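Standitz bin-picking set, read me first

Hi! I'm Zulmira Esteves, and I used to pack returns at Welisow before I moved over to the bench where we teach the arm to do it. These are my notes on the data, written for the packers as much as for the engineers.

There are 395 episodes in this release, split across 15 sessions. Each one is a single attempt at getting a thing out of a bin. We used toys and odds and ends for the early sessions, and real returns only come in from session 9 on (so please don't mix the two when you train!).

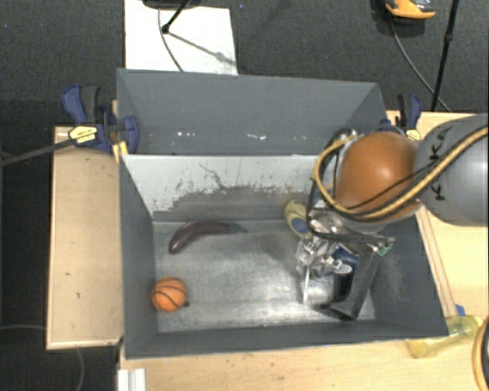 Now, the part everybody on the floor asks me about. The arm takes over the first sort, the reaching-into-a-bin-900-times-a-shift bit, and my shoulder doesn't miss it one bit. Grading stays with people. So does anything torn, leaking or sharp. Jordan Tunstall and I each do two hours at the bench and then swap back to packing, and I'll admit the swap still feels choppy – you just get your rhythm and off you go again.

Known problems: 32 episodes have no success label, and they're listed in unlabeled.txt. Session 4 timestamps run an hour behind. Failed grasps are kept on purpose, so filter them yourself if you only want the good ones.

Questions or bad labels, leave a note at the Standitz bench or write to Jordan.

Last updated 2021-03-25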